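3.2 Acceptance rules for simulated wrist views

Rules for recording simulated manipulation episodes are often left to the person running the session, and the resulting sets are hard to compare. In the Candero protocol we fixed 14 rules before any data were recorded. Of these, 11 can be checked by script. The remaining three need a human reviewer, who works from the rendered wrist view alone, without access to the state log.

The first reviewer rule concerns the start pose. Both fingers must be visible, the gap between them must be open, and nothing may be held. The target may extend past the image border, but enough of its outline must remain for the reviewer to judge which way it is turned. Dim lighting is allowed – dark renders are kept as long as the inner faces of the fingers can be told apart from the background.

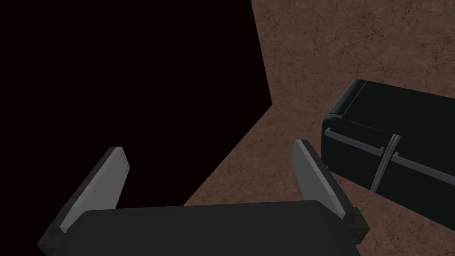
The second rule covers clearance. A finger may start close to the object, but a strip of the support surface has to be visible between the two. Episodes that begin in contact are moved to a separate split and are not used in the scores reported in Section 4. The third rule bars any text or readout drawn over the view.

We applied the full set to 1000 episodes generated in Piltix, of which 462 passed on first review. Most rejections fell under the clearance rule. The Jonevura split was frozen on 23rd September and no episode has been added to it.

Figure 1. Simulated wrist view with open gripper and a black case on a brown surface.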